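April, bench notes, small-glass table

Spent the first part of the afternoon getting the big brown table back into shape. It had collected all sorts of stuff over the winter, and Roman Pawlak kept borrowing one end of it for the Onddale paperwork (he has promised to stop, we'll see). I wiped the top down twice and put back only what I want within reach.

The green cloth stays folded in the middle. I like it there for setting down anything I don't want scratched, and folded it's thick enough to take a bit of a knock. The tube rack goes along the far edge and the desk lamp off to the right. I still want a shorter cord on that lamp! The tweezers live up by the little white cup – please put them back there and not in the Mazurek drawer, I lost 11 minutes to that this morning.
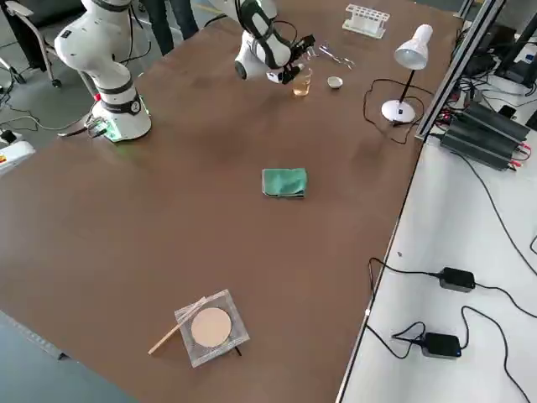
Still to do

Label the glass. Pale amber could be any of 3 things we keep on the shelf, and I don't want to be guessing at 37 different jars next month.

Find a tray for the beige disc. I'd like to keep it in its clear packet until then, with the wooden stick alongside.

Ask Utstead if they have a second cup the same size as the white one.

Tidy the white side table. Power supplies can stay stacked, but the cables need sorting, and Roman has offered to do it after lunch.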